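From: Harriet Crenshaw
To: linen-care list
Subject: Re: Folding the tan towels so they stack

Iker Zabala wrote:

> We switched to the Civau towels in November and I can't get the
> shelf to look right. I fold in half the long way, then in half
> again, then in thirds. The stack leans after six or seven. The old
> Tromano ones never did this. Is it the towel or is it me? We have
> 200 of them, so I would like to settle on one fold before I show it
> to the morning people.
>
> Second thing. Do you cut the labels off? Ours end up sticking out
> on the front of the shelf.
>
> Iker

Iker,

Mostly the towel. We have had Civau at the Thibodeaux house for two years, alongside what is left of the Tromano. The Civau has a woven band near each end, and the band shrinks more than the terry does. After a few months of hot washing the towel is narrower at the bands than in the middle. If you match the corners, the middle bulges, and if you match the long sides, the corners are off. Either way you get a small error in each towel and it adds up as you stack.

What we do now is ignore the corners on the first fold. Lay the towel flat with the label end toward you. Pull the two bands straight by hand, firmly, while there is still a little warmth in it from the dryer. Then bring the far end toward you and stop short of the near end by two fingers. Fold in from the sides after that, left first. The last fold brings everything over so the rounded edge faces out.

The two-finger gap matters because the under layer always creeps. If you bring the ends exactly together at the start, by the last fold the bottom layer has come out past the top one and you get a lip along the front. If you start with the gap, you can tuck the lip in with the side of your hand before you pick the towel up.

Fold on something that grips. We had a laminate counter and the towels slid on it, so whoever was folding spent half the time squaring up again. A plain mat with a dull surface is enough. A dark one is better with light towels because you can see the outline of the fold and whether it has gone crooked. 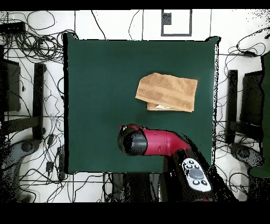
Iker wrote back that he had tried the two-finger gap on one load and it helped with the lip, but the rounded edges were still coming out at different heights. He asked if the order of the side folds made any difference, and if I was stacking them all the same way around.

The order makes no difference that I have found. I say left first so that everyone does the same thing. What matters is that everyone on a shift does it the same way, or you get two kinds of fold in one stack and it leans where they meet.

On stacking, no, I don't put them all the same way around. Rounded edge out for all of them, but flip every other towel top to bottom. The side with the last fold is always a bit thicker, and flipping spreads that out. With the flip we go to ten high on the open shelves. Without it, seven was the limit for us too.

The different heights may be your dryer. If the load is too full, some towels come out with the pile flat and some with it standing up, and they won't match however you fold them. Try a smaller load. We dropped ours from 77 pounds to 70 in the big machine and the difference on the shelf was easy to see. It costs us one more load on a heavy day.

Now the labels. I don't cut them off. We did that with the first batch of Tromano, and two things went wrong. Some were cut too close and the hem opened up at that spot. And when the supplier asked for the lot code on a batch that was pilling, we had nothing to give them. If you really want them gone, use a seam ripper and take out the stitches on the label only, but on 200 towels I would not bother.

The easier way is to decide where the label ends up. If your labels are sewn into a short end near the middle, like a good many are, and you start with that end toward you, the label stays on the under layer and will show along one long edge when you finish. Turn that edge to the back of the shelf. If it still shows, start with the label end away from you and it will go inside on the first fold. You lose the easy check on which towel is which, so if you have two makes in the building, keep them in separate carts.

We tried the Plundora folding board last spring, the hinged one. It gives a very even fold on hand towels. On bath towels it was too short and the ends hung off, and the hinge started to catch on the terry loops. It is in the storeroom if anyone on the list within driving distance wants it.

One more thing on the bands. If yours have already pulled in so far that you can't straighten them by hand, wash one load cooler for a couple of weeks and compare it with the rest. Ours stopped getting worse but did not go back. I moved the bad ones to the pool, where they get rolled and it doesn't show.

The supplier's minimum for the wider towel without a band was 2,000 when I asked, far more than either of us needs. If three or four places on this list wanted to go in together, I would make the call. Write to me off list with how many you would take and where they would have to be delivered.

Harriet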